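Student robotics club: the pillow task, and what comes next

The club met again on 2023-08-19 in the back hall at Hinwood, after the long summer pause.
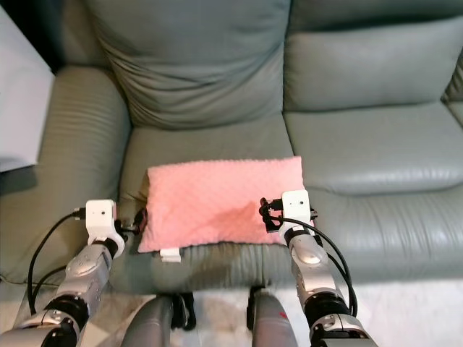

Heike Haberkorn wrote to us after the last issue that soft things are much harder than boxes, and that the club should not be ashamed if the pillow takes the whole term. A box, she wrote, has the same shape every time you come back to it, but a pillow has a new shape after each touch. She also asked if the students record their failed tries, and she hopes that they do.

The answer is yes, they record everything. At the moment the club has 3,054 recorded tries in its folder, good and bad together, and each one has a short note from the student who was at the controls. Some notes are long and serious. Others say only "too low" or "again too low".

The task this term sounds simple. The robot must take a pillow from the seat of a sofa with both grippers, lift it, and set it upright against the back cushion. The first group began in February with one arm only, and they spent most of their time on the question of where to hold the pillow. If you take it at the corner, it turns. If you take it in the middle, you mostly get a handful of cloth. Now they work with two arms, one at each end, and the hard part is to make both of them close and lift at the same moment. When one side is a little early, the pillow slides away from the other one.

Leather is also a subject of much discussion. The younger students from Nelesley practiced at first on a flat table, and they were surprised how different a real seat is. The cushion gives way under the fingers, and it does not give way in the same manner everywhere. The Nelesley group now wants to write a small program that stops the arm when the push becomes too strong. They have a first version, but it stops also when nothing is wrong, so it needs more work.

For the Gosling Cup the rules are now fixed. Every team gets 2 runs of the pillow task, and the better one is counted. A run ends when the pillow stands by itself or when it falls on the floor. Talking to the driver during a run is allowed – last year it was not, and many people complained. The team from Ikeck has already sent its form, and we would be glad to see ours soon too. We have to give the names of the drivers and of one person who keeps the notes.

There is still place in the club for new students. You do not need to know programming. It is more important that you can come regularly, as each student needs more than 40 tries with the controls before the movement feels natural. Please bring shoes with a soft sole for the hall, and a notebook.

Who wants to borrow the old practice controller for home should write to the club address before the next meeting. The cable is in the green box, please return it there also.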